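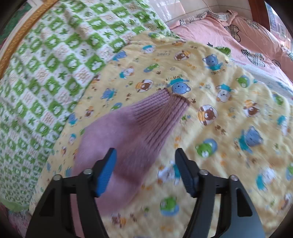 Winter clothing and blanket drive opens in November

The Plullard parish hall in Skotville will take in warm clothes and children's bedding again this November. Last year we handed out 200 bags, and 72 of them went to families with a child under five. Knit sweaters and kids' blankets go first every year, so please look through your closets for those.

Drop-off is at the side door on Erach Street, 9 a.m. to noon. Please wash everything before you bring it and check the cuffs, where knits wear out soonest. A little fuzz is fine. Holes and broken zippers are not, as we have no one to mend them this season.

Sweaters should be folded with the sleeves in and the size written on a slip of paper. Blankets can come in any color or print - bears, stars, plain, whatever you have. Crib and twin sizes are the most useful. We cannot take pillows or comforters.

We are short on storage. Hoshino Cleaners is lending us 23 lidded bins, and we could use more if you have any to spare. Mark your name on the lid and you will get them back when the drive ends.

Sorting takes place in the back room on drop-off mornings, starting at 8:30. No sign-up needed. Bring a marker if you have one - ours dried out over the summer.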